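Flower Week at Robotics Club

Posted Wed 22 November

We finally moved off blocks. The club spent most of the fall picking up foam cubes and putting them down again, and by the end even the freshmen could do it half asleep. So Katherine Zapata brought in a bag of artificial flowers and a tall blue vase, and that has been our task ever since.

The job sounds easy. The arm picks a stem up off the table, lifts it, and puts it in the vase with the others. One of us drives and another keeps the log. Our target is 200 recorded runs before the Lindlow meet in January, and we are at 271 if you count the bad ones, which Mekdes Beyene says we can't.

Stems are harder than cubes in a few ways. They are long, so a small turn at the wrist swings the bloom a lot. Leaves get in front of the wrist camera. And the gripper has to close low on the stem, or there isn't enough left below the fingers to go into the vase.

I drove on Monday. My best grip was on a green stem with little bumps all along it, held near the base, with the vase and its orange-yellow poppies right behind.

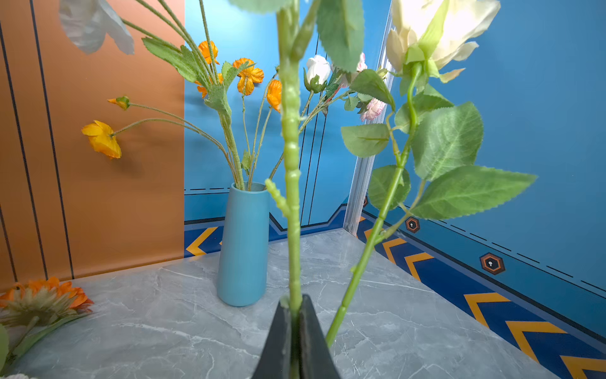
What we changed

Slower approach. Emanuel cut the speed for the last part of the move, and I like driving it a lot more now.

One flower at a time – we had been dumping the whole bag out before each session, and the stems tangled.

Better notes. Every run now gets a line saying which flower it was and who drove. Natsumi Kaneko set up the sheet and she will message you if you skip a line.

Next week we try the roses. I still owe the club a new pack of zip ties.

3 comments

Horațiu Oprea: Which one are you starting with? The white ones have a lot of leaves.

Katherine Z.: I want my vase back by January.

Mekdes: Still can't count them.

14 shares

Contact | © Wodgate Robotics Club | Back to top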